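Kátia Prado has run the Graton wallpaper shop for 27 years, and she still measures every customer's wall herself. "People bring me a number off a phone app," she said when we met in November. "Then they're a roll short and the batch is gone."

Her stock sits on two floors behind the Bittencourt building. She carries 369 patterns, most of them florals and stripes, plus a shelf of brick and stone prints that she ignored for years. Those now sell faster than anything except plain white.

"Brick is easy to like and hard to hang," Prado said. "The grout lines have to meet at the corners. If the first strip is off by a hair, you'll see it all the way across." 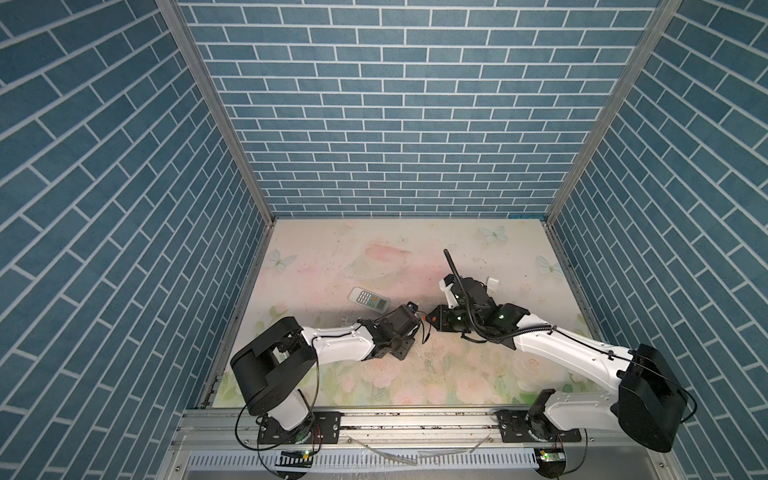 Jondis, reached by phone, disagreed with her on that point and said corners matter less than the ceiling line, which is crooked in most old houses and makes any row of bricks look tilted.

Prado has heard this before. "Then start at eye level and work out," she said. "I tell everyone the same thing."

She charges 850 to paper a small bedroom, paste included, and takes eight jobs a month at most. She won't hang over old vinyl. Stripping it can take a full day, and she bills that separately.

Asked about mixing patterns, she shrugged. "Flowers and brick together, fine. Pick one color they share. Or don't, it's your room."

The shop closes at 4 p.m. in winter.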